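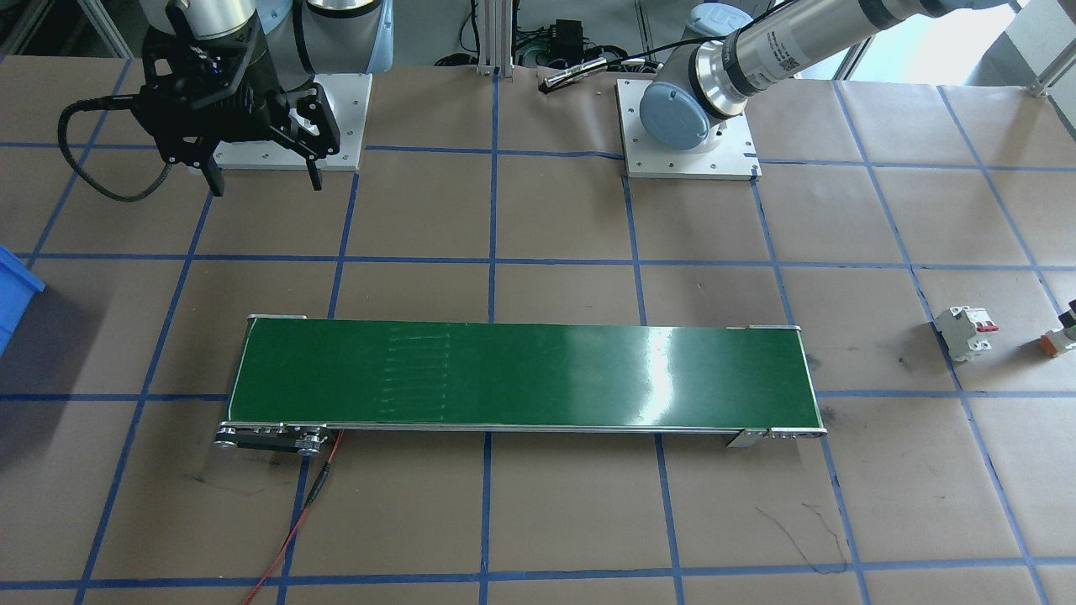
Halász

Home | Programs | Grants | Reports | Contact

Print this page | E-mail this page

Samik Bench Renewal: Progress Report to the Brarska Fund
Reporting period ending October

1. Purpose of this report

The Brarska Fund awarded grant 1007 to the Plorau Technical Center for the renewal of bench surfaces and small conveying equipment in the ground floor workroom. This report covers the second period of the grant. It describes the work completed, the condition of the main work table, the money spent, and the matters on which the Center asks the Fund for a decision.

The first report dealt mainly with purchasing and with the removal of the old benches. Those items are closed and are mentioned again only where they affect the present period.

2. The work table

The main table is in daily use. Its top is covered in brown paper, and the paper is divided into cells with blue tape. The grid was included in the original proposal as a low-cost way to give each item on the table a known place, and it has been adopted as the standard layout for the room. Users record the cell in which an item was set down, and the next user can return it to the same cell without measuring.

The cells are not all identical in size, as the lines are laid by hand. For the present purpose this has been acceptable. A printed covering was priced during the first period and set aside on grounds of cost. The Center does not propose to reopen that question under the current grant.

Paper is replaced when it is torn or when the tape begins to lift. In the first weeks it was changed too often, because each user applied a different standard. A short written rule now applies: a cell may be patched once, and the full sheet is changed when a second patch would be needed. Consumption has fallen since the rule was posted. The supply of paper on hand is sufficient for the next period, and the supply of tape is not. An order for blue tape of the same width has been placed so that the layout does not change partway through the work.

3. The belt conveyor

A long, narrow belt conveyor stands near the center of the table, running lengthwise across it. It has a dark green belt between aluminum side rails, with the drive and its pulleys at the left end and a metal bracket at the other. Placing it in the middle leaves free cells both in front of it and behind it, which was the principal request made by users during the planning stage.

Three points are reported.

Belt surface. Faint streaks or scuff marks are present on the left-center part of the belt. They have been entered in the equipment log. The Center has asked the supplier whether marks of this kind fall within normal wear and has not yet received a reply. The belt will remain in service in the meantime and will be checked at the start of each month.

Glare. The belt is glossy, and under the room lighting a strong white reflection appears toward its right half. Users have commented that small pale items are hard to see there. A matte belt was considered, but the supplier's delivery time would extend beyond the end of the grant. The Center prefers to deal with the lighting first. A diffuser panel for the ceiling fixture is included in the request in section 6.

Wiring. A red wire leaves the left end of the conveyor and crosses the paper toward the near side of the table, with a short black connector partway along it. The arrangement works for setup and adjustment, as the conveyor can be disconnected without reaching behind it. It also occupies cells that could be used for other items, and a sleeve could be snagged on it. A flat cable cover, or a new route below the tabletop, is planned for the coming period. The second option requires a hole in the table and will be carried out only with the Fund's agreement, as the table was purchased with grant money.

4. The rear of the table

The far edge is used for items that must stay close at hand but are not handled often. An aluminum extrusion post and a black electronic box with its cables stand there. The proposal called for a clear strip along this edge, and the Center reports that this has been met only in part. Small items are still being left on the paper at the back. A shallow tray has been ordered for them, and the housekeeping rule has been amended to include the rear strip in the end-of-day check at 5 p.m.

5. Use and expenditure

The workroom recorded 73 booked sessions in the period, against a target of 100. The shortfall falls almost entirely in the opening weeks, when the table was being covered and laid out and bookings were not accepted. The Center expects to meet the target in the next period and does not ask for it to be revised.

Spending on consumables came to $200, within the amount approved. No spending was charged to the equipment line. The unspent equipment balance is held for the lighting and cable work described above.

6. Decisions requested

The Center asks the Fund to:

- approve the purchase of one diffuser panel from the existing equipment balance;
- state whether the tabletop may be drilled for a cable route;
- confirm that paper and tape may continue to be charged as consumables through the final period.

7. Work planned for the next period

Cable work will be done first, while bookings are light. The paper will be renewed in full at the same time and the grid laid again to the same plan, with the conveyor kept in its present position. Once the supplier has answered on the belt, a copy of the reply will be sent to the Fund together with the equipment log.

Previous report | Next report | All reports

Contact the Grants Office | © Plorau Technical Center. All rights reserved. | Back to top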